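Handheld grippers: Druridon pads vs the stock Flarkier ones

tsai_bench
Finished 50 plate pickups with each set. Druridon dropped 8, Flarkier dropped 11. So the Druridons win, and I'm ordering more in July.

grominine
Three drops apart over 50 tries? I wouldn't spend a cent on that. Same operator for both sets?

tsai_bench
Same operator, me. Stock pads first, then the Druridons.

grominine
So you'd had 50 goes at practising before the second set started. Swap the order and run it again.

Dalia Badawi
I think that's a bit harsh. Flarkier pads skate on glazed rims, we saw it in our lab too. My gripe is the plate. A raised rim gives you something to pinch, so any pad looks good. Try a flat saucer.

grominine
"We saw it" isn't a number either, Dalia.

tsai_bench
Fair enough, both of you. Setup for the rerun: 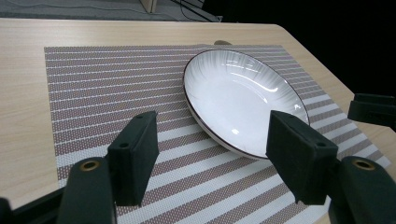 Pads either side of the plate rim, striped placemat underneath.

Dalia Badawi
Does the mat slide? I'd tape it, or go straight onto the wood. Otherwise you're testing the mat.

tsai_bench
Not taping it. People eat off placemats.

grominine
Agree with him there, for once. Still want 30 more each way, order swapped, before I believe any of it.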